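# Ticket 3745: walking route drops people at the wrong end of the old quarter

Opened by Ifigeneia Tzavaras, October. Product: Paltoneo neighbourhood guide, app and printed map.

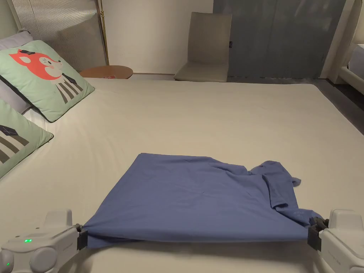 So the route in question is the evening walk, the one that climbs from the tram stop past the Athanasiadis bakery and finishes at the little square with the fig tree. I love this walk! I moved up here from the flat part of town and it was the first thing that made the hill make sense to me. But three guests in one week have ended up behind the bus depot, and all of them were following the app.

**What should happen:** after stop 6 (the tiled fountain) you turn left up the steps, pass the record shop, and come out at the square.

**What happens:** the app sends you right, down the ramp, and then says "you have arrived" beside a fence.

**Phone and version:** happens on my phone and on my neighbour's much older one. Both on the current version. Printed map is fine.

---

**Iason Spanos, 09:40**

Thanks for this, really clear. I can see the route on my side and the line looks right, it goes up the steps. Could you try two things for me?

1. Delete the saved copy of the walk and download it again.
2. Start from stop 5 and tell me what the app says at the fountain.

---

**Ifigeneia, 13:15**

Done both. Fresh download, same result. From stop 5 it says "continue right for 154 metres". I followed it the whole way this time, for science, and found a lane I'd never set foot in, with somebody's lemon trees in oil tins and a man mending chairs in his doorway. Lovely lane! Wrong lane, though.

Also tried it with the sound off and the phone held flat. No change.

---

**Iason, 15:05**

Right, 154 metres is a good clue. The steps are only 100 metres, so it has picked a different path altogether. The base map comes from Trustum and I think they've marked the steps as closed. Are they?

---

**Ifigeneia, 18:20**

Just went up and down them! Open. There was fencing across the bottom in the summer when Fekance were replacing the handrail, but that's long gone and the new rail is very good. It runs all the way to the top now, and the older ladies who used to go round by the road have started using the steps again. You get a proper traffic jam at bread time.

---

**Iason, 18:45**

That'll be it. The closure was added for the handrail work and never taken off. I've sent the correction to Trustum and put in an override at our end, so the walk will use the steps whatever the base map says. Please refresh the walk and try again when you get a chance.

---

**Ifigeneia, 20:10**

Refreshed and walked it with my sister. Left at the fountain, up the steps, record shop, square. It works!! We got there just as the lights came on and the café had put out every chair it owns.

Two small things while you've got it open:

- Stop 4 still says the cinema has 18 seats. It's a cinema club in a former garage and they've added a back row, so could that line come out?
- Could the ramp lane go in as a detour? Not for the main walk (it's steep coming back) but people who like poking about would adore it.

---

**Iason, 20:30**

Seat line removed. The detour has gone on the ideas list under your name, please send me a few sentences for it if you feel like writing them. Leaving this ticket open until Trustum confirm the steps are back on their map.

**Status:** fixed by override, waiting on map supplier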